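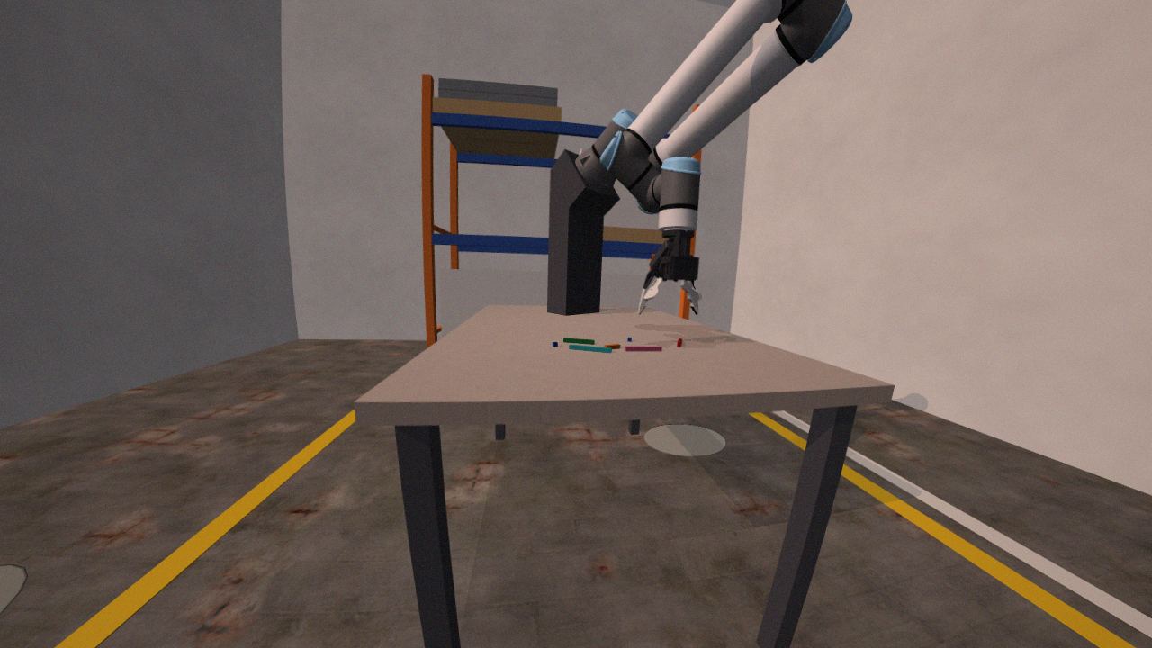 4.2 Where teal stops being green

The border between green and blue gave us the richest material in the whole study, and we were delighted by how much people had to say about it. Each of the 64 speakers in Nomholm named the full set of 300 color chips twice, once in the morning and once after lunch, in whatever words came to mind. Near the middle of the greens the two rounds matched almost perfectly. Toward teal they drifted apart, and speakers began to borrow names from paint, wool, lake water and old kitchen tiles. 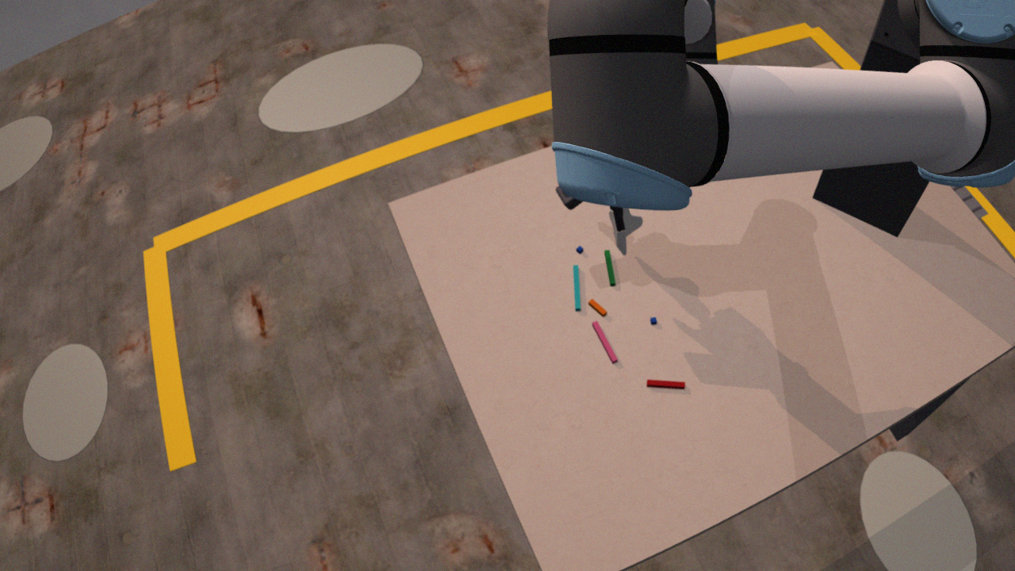
Viklund's earlier survey in Plusulach found the same drift, but her speakers had only 10 words to choose from. With free naming the picture is far livelier! Our list reached 2000 separate answers for the teal chips alone, counting every spelling, and Rautiainen's coding scheme handled even the longest of them well.

Neighboring colors matter too. A teal seen beside a plain green, as with the two sticks lying parallel on the light beige tabletop in Figure 3, has a close rival for the green name, and in our paired trials speakers were much quicker to call such a teal "blue."

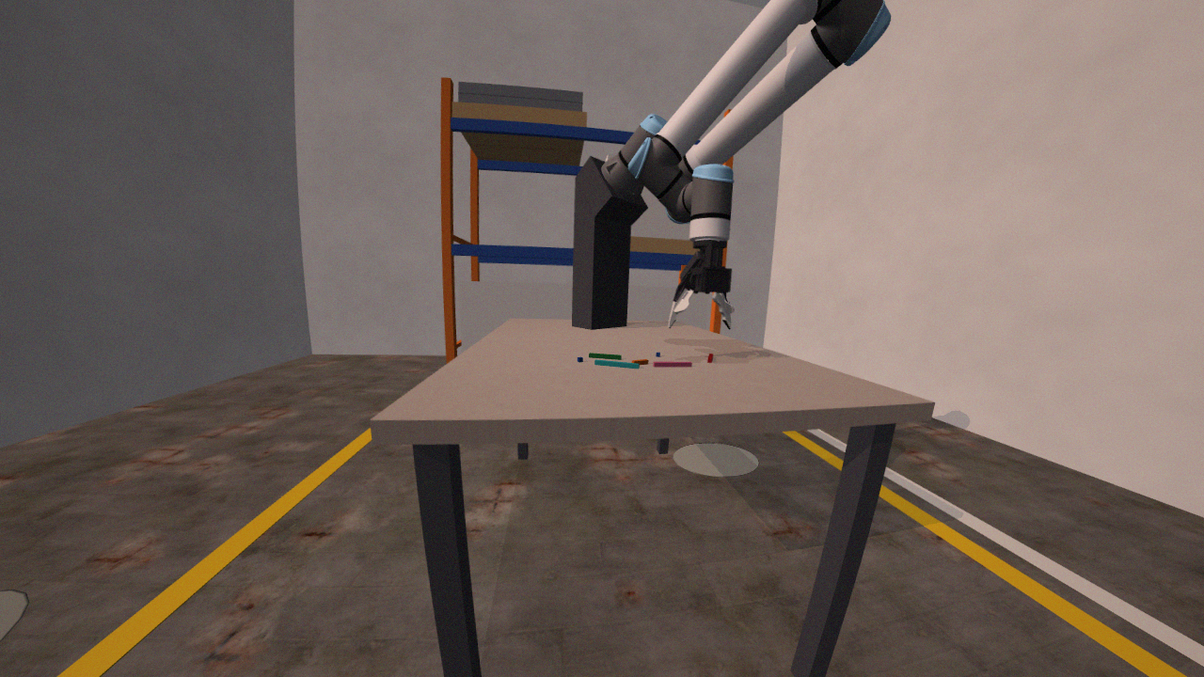 The effect was strongest among the weavers, who also kept the widest stock of names for dark blues. Ortner (personal communication) suspects that dye recipes play a part, and we would love to see that tested with speakers who learned the craft late. 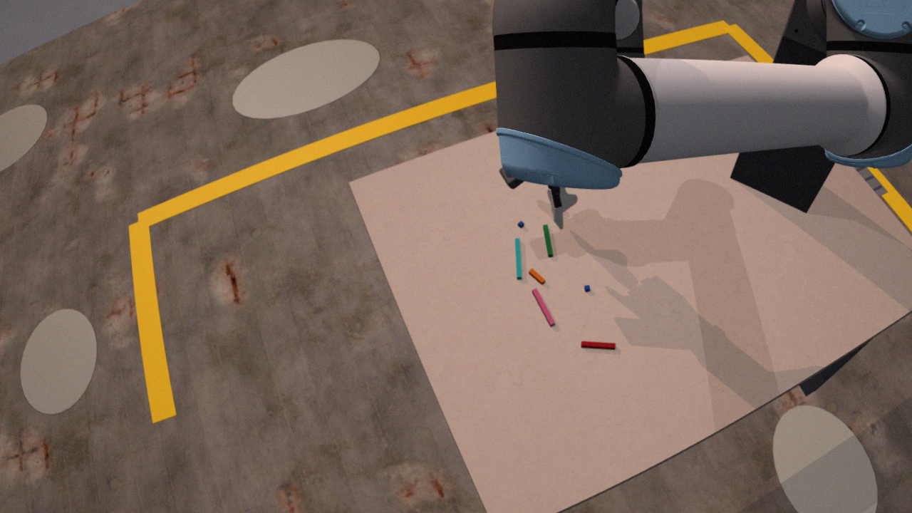 Do speakers who use more color words also see more colors?

Our data cannot settle that. Speakers with large vocabularies sorted the unnamed chips in much the same way as everyone else, so the difference we measured lies in naming. Harju's matching task, described in Section 5, takes up the perceptual side.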